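Sorting old power cords: keep, donate or toss?
Home & Hobby > Workshop and Storage
Page 1 of 1

solderandtea
Posted in August, 7:12 pm
Joined: 892 posts

Okay, I need either a system or an intervention. We moved into the Trekatley Street place last fall and every single closet seems to have come with its own bag of power cords. Most of them are the plain black kind that goes into a monitor or a printer or a desktop, and I've been throwing them all into cardboard boxes as I find them. Then I need one, I pull on it, and fourteen of its friends come along for the ride.

So this weekend I finally put a cloth down over part of the work table (green one, an old favorite, clipped on so it doesn't slide) and started moving cords out of the full box and into a second one, one at a time. My rule is that nothing goes into the second box unless it's been untangled and coiled. It's slow going! But I have to say it is weirdly relaxing, especially with the radio on. 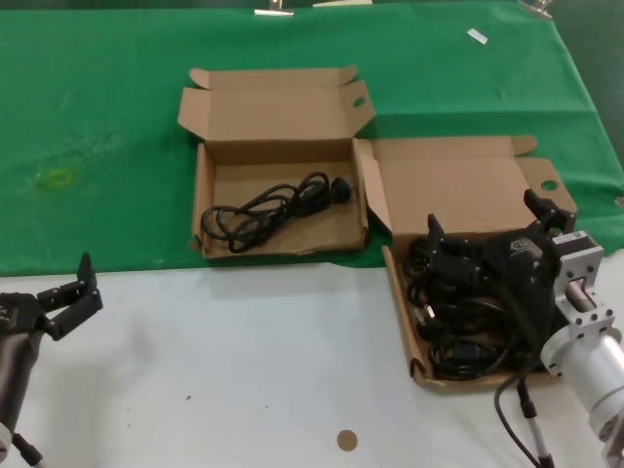 The boxes are the fold-over mailer kind with the lid attached, and I really like them for this. The lid stays up out of the way while you work and then you fold it down and stack them. I had a pile of them left over from when I was selling yarn, so the price was right. What I can't decide is how tightly to coil. If I just lay the cord in loosely it takes up half the floor of the box and I'll fit maybe six before it's a bird's nest again. If I wrap it tight it looks great but I've heard that's bad for the wire.

Also, how many of these does a normal household need? Be gentle.

bramblewick
7:31 pm

Loose loops, always. Follow the curve the cord already wants to have and don't fight it. The thing that kills them is wrapping tight right at the plug, where the cord bends hard against the strain relief. Leave yourself a few inches of slack there and you're fine.

And then you have to tie it. A coil with no tie is just a tangle that hasn't had time yet. I use the hook and loop strips that come on a roll, and you cut them to whatever length you like.

old_fusebox
7:48 pm

Going to disagree with the whole project. Keep four, recycle the rest. I did this when I retired and I have not missed one of them. Every new gadget comes with its own cord anyway, and if it doesn't, the cord is a couple of bucks.

Our transfer station has a bin just for cable by the scrap metal. They take it with the plugs on.

solderandtea
7:55 pm

Four!! I think I felt my heart skip. I have two printers.

tidewrack
8:06 pm

Fusebox, I'd normally be with you, but I help run the check-in desk at a school computer lab and the plain black cords are the one thing we never have enough of. Kids walk off with them, they get run over by chairs, somebody's amp needs one. Ask around before you bin them. Ours got 64 from one office clear-out and we were thrilled.

Look at the printing on the cord first, though. Some are thinner wire than others and you don't want the thin one on something that pulls a lot of power. I sort by that, with a bit of masking tape on each one, T for thin and H for heavy. Super scientific.

bramblewick
8:14 pm

Seconding the tape. I'd put the length on it too. Nothing more annoying than unwinding a nicely coiled cord and finding out it's three feet long.

old_fusebox
8:20 pm

I'll give you the school. But people say "I'll donate it" and then the box sits in the garage until the next move. If it isn't out of the house in a month it goes in the bin, that's my rule.

mosspatch_annex
8:41 pm

Can I put in a word against boxes altogether? I went to a pegboard from Lundus, the deep one, and hung everything by the coil. You see what you've got, you grab it, done. In a box you're always going to be digging, I don't care how well you packed it on day one.

solderandtea
8:52 pm

I looked at those! The trouble is that the only free wall is the damp one, and the landlord (Brondholm, if anyone local is wondering, lovely people, very firm about holes) won't let me drill. So boxes it is for now.

What about standing the coils on edge, like records? I could cut some dividers out of spare cardboard.

tidewrack
9:03 pm

That's how ours are! Works great if every coil is close to the same size. Wind them around your hand and elbow and they'll come out pretty even.

bramblewick
9:10 pm

Noooo, not the elbow. That puts a twist in on every turn, and after a year the cord corkscrews all by itself. Over-under, or at least roll it between your fingers as you go.

tidewrack
9:15 pm

For an eight-foot stage cable, sure. For a six-foot monitor cord that gets used twice a year I really don't think it matters. We've been doing it the lazy way forever and they're fine.

bramblewick
9:17 pm

We will have to agree to differ — but my cords lie flat.

mosspatch_annex
9:26 pm

One more thing before you put any of them away: run each one through your fingers end to end and check for nicks or flat spots, and look at the prongs. Anything cracked, scorched or wobbly goes out, no matter how few you have left. I had one that had been shut in a drawer for years and the outside was split right through.

solderandtea
9:44 pm

Good call, I've been looking at the plugs but not the middles. Starting over with the ones I already did, which is luckily not very many.

Plan so far: loose loops, tie, tape with T or H and the length, on edge with dividers. Eight stay here, the rest go to the Ngubane Center down the road, they run a computer class and I can walk there. Fusebox, you can hold me to the month.

old_fusebox
9:50 pm

Marked on my calendar. Six would be better than eight.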